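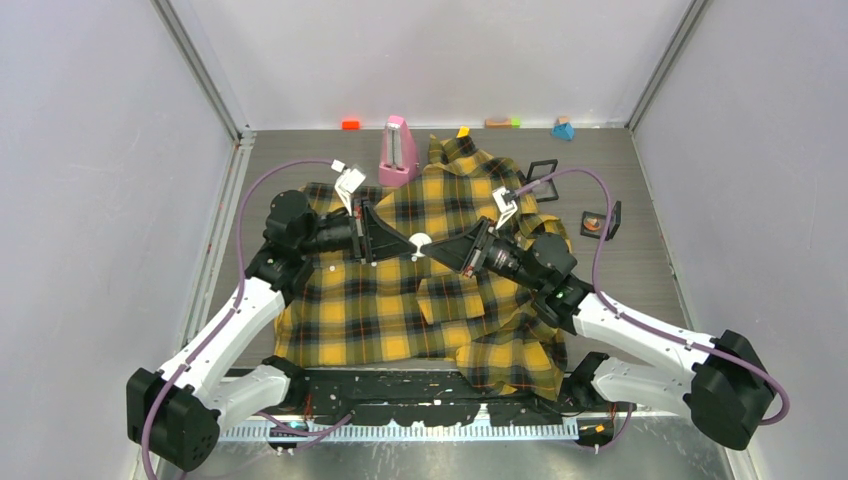 Bay Four, plaid cloth, both arms down.

Ashraf Fawzy got the shirts nobody wanted to teach. Plaid, mostly. The solids went to the day crew because solids were easy and day crew had kids.

Ten past six and the coffee machine dead again. He hung his coat on the back of the chair, sat, put his hands in the grips. Across the glass the arms in Bay Four woke up when he did. Left, right. He rolled his wrists. They rolled theirs.

"Morning," he said to them. Habit.

For nineteen years he had folded with his own hands. Returns department, Ostance, the long tables by the loading doors. You stood. You took the bag, shook out whatever was in it, looked for lipstick, looked for dog, folded it, slid it down to Matlala who bagged it again. She could talk the whole shift and never miss a sleeve. Knees went before hands did. Everybody's knees.

Then the Stusari people came in with their nice shoes and took out the tables.

Not all at once. First one table. Then a meeting with sandwiches. Then the word "retrain" on a sheet of paper with his name typed at the top, and a line to sign on. Sixty-seven of them signed. The rest took the money, and Matlala took the money, and she sent him a picture of a garden with a hose in it and no message.

So now he sat. Knees loved it.

The job was simple to say. Fold the thing through the arms, slow and clean, and the system watched and kept it. Four hundred good folds per cloth and then that cloth was known, and you got another one. Bad folds you marked bad. The system wanted those too, which bothered him more than it should of.

He brought the fingers in. Big black triangles, no feeling in them at all, like folding with two pizza slices. Left one down on the cloth. Right one over to meet it. Pinch, lift a little. Yellow and black and that thin red line, he used the red line to steer by. Nobody told him that trick. He'd told it to the others.

Slipped.

Marked it bad. Again.

"You're rushing," said the kid from Stusari, who was leaning on the door with a banana. His name was on a badge but the badge was always flipped.

"I'm paid by the day."

"No I mean the wrists. You do this little hurry at the end. It's picking that up. All the floor units do it now." The kid did it himself, in the air, banana and all. A quick tuck with the outside edge of the hand. Flick, press. "See? Every one of them. Virum too, I was up there thursday. There's 296 units on that floor and they all do it."

Ashraf took his hands out of the grips.

He knew that tuck. It wasn't his. He had it from standing on Matlala's left since before the kid could tie a shoe. She did it because her mother's iron had burned her palm and she pressed with the side of her hand, always, flick, press, and go on talking. He'd never once noticed he did it too.

"You want me to stop?" he said.

The kid shrugged. "It's a tenth of a second slower. Somebody'll flag it. I'm not gonna." He finished the banana and went off to find somewhere to throw the peel.

Fold 808 on the counter, all cloths, his total since August. One pointed flap kept reaching up at the back, pointing at the wall like it had a question. Little blocks and bits along the back there from the other program, the toy sorting, they never cleared up after themselves. He left them.

He thought about calling her. What would you even say. There's a building in Virum, you never went there, it's full of machines and they all fold like your hand hurts. She'd laugh. Or she wouldn't and then he'd be stuck on the phone with that.

Maybe they owed her money. Maybe there was a line on some sheet of paper about it. He hadn't read his. He'd had a sandwich in one hand.

The light under the right wrist was green. Waiting on him. It'd wait all day, that was the whole thing about it.

He put his hands back in. Pulled the near edge up off the lip, let it drop, started over from the hem. Left finger down. Right finger over. Red line to red line, slow, don't drag it. Half. Half again. The collar gave him trouble and then didn't.

At the end he had his hand up over the fold and he held it there. In the bay the arm held too.

Then flick, press.

He marked it good, and shook the shirt out, and went again.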